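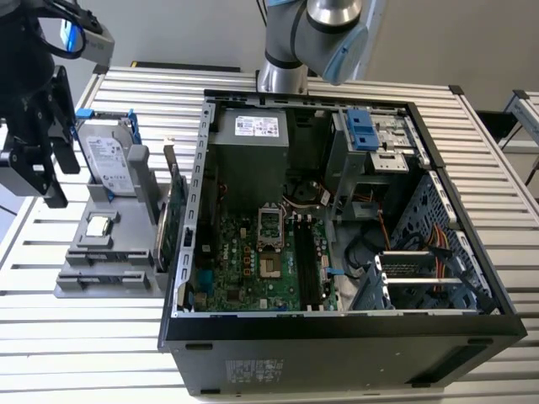

What should we buy first with the money that is left? A second set of gripper fingers and more filament for the parts fixture.

## Budget notes, Modthorpe disassembly cell

Lleucu Voyle and Radu Roman, 4 Sep 2021

Our request in August covered the table, the fixture and used desktop computers. We asked for 25 computers and got 15. Welport sold them to us as a lot and delivery took 3 weeks.

The fixture was printed in our own lab. It holds the hard drive, the CPU and an expansion card. Each new computer model may need its own version, so we set aside 60 hours of printer time for next term.

| Item | Status |
|---|---|
| Gripper fingers, spare set | quote requested |
| Filament, grey | to order |
| Second wrist camera | on hold |

Radu will ask Welport if the other 10 computers can be the same model.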